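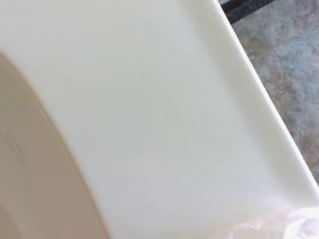
The Vultberg Reuse Center will change the way it accepts molded plastic household goods, beginning Friday, June 7, 2024. The change applies to storage bins, tubs, small appliance housings and similar items brought to the Zurnbridge and Bindach counters. Staff will no longer turn away a piece for light surface wear. Faint hairline scratches on a smooth, cream-white face, with no label or printing left on it, are acceptable under the new rule, and such items will go directly to the cleaning tables. Cracks, deep gouges and sticky residue remain grounds for refusal.

The Center received 800 plastic items in February, of which 170 were returned to their donors. A review of the written refusal slips found that most cited scuffs or slight yellowing. Neither condition affects the use of a sound item, and both are now listed as acceptable on the intake card.

Donors are asked to wash each item in warm water with mild dish soap and to dry it fully before drop-off. Abrasive pads and scouring powders should not be used, as they dull the finish. Price stickers should be removed along with their glue. Lids should be taped to the containers they fit. Items with an electrical cord will continue to be tested separately and may be held for up to 2 weeks.

The Kiều Street storeroom has shelf space for 400 items and will hold any overflow through the summer. Large deliveries must be arranged in advance with the Zurnbridge counter. Revised intake cards are available at both counters, and the earlier version should be discarded.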